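Timoria Bench Notes

Home | Projects | Garden | About | Say hello

Trays, trays, trays
Posted in April by the author

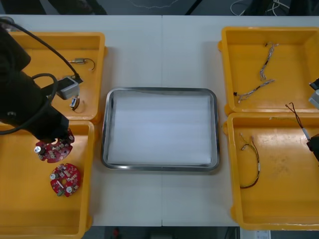 I have been a biscuit tin person for most of my life. Screws in one, bits of wire in another, and a third one for the things I couldn't name and was too scared to throw out. Then I spent the best part of a wet month sorting through 600 odds and ends from the loft, and somewhere in the middle of it I went over to trays for good. Yellow plastic ones, in my case, because small dark parts show up so nicely against yellow (and my eyes aren't what they were!). Round red circuit boards go together in one tray, wire harnesses get another to themselves, and the little connectors have their own place where they can't get hooked up in everything else. The steel tray in the middle has a flat white foam liner, and I love it more than is sensible.

The harnesses were the worst of it. Thin twisted wires will knot themselves if you so much as look away, so now I never put more than two in a tray – it feels wasteful for the first evening and then you stop swearing and don't mind.

I bought 8 trays from Prarkik and wish I'd gone for nine, as there's always one more sort of thing than you've got trays for. They scuff quite quickly but a wipe with warm soapy water keeps them decent. I did try the Ultix ones with lids first. Lovely lids, but I kept stacking them up and forgetting what was inside, and I was back to biscuit tins in all but name.

Next job is labels. I've got a roll of masking tape and a pen that mostly works, and I still can't decide whether the brass bits count as connectors or want a tray of their own. If you've got a system, do tell me in the comments – I'm off to find my other pair of glasses.

Contact | © Timoria Bench Notes | Back to top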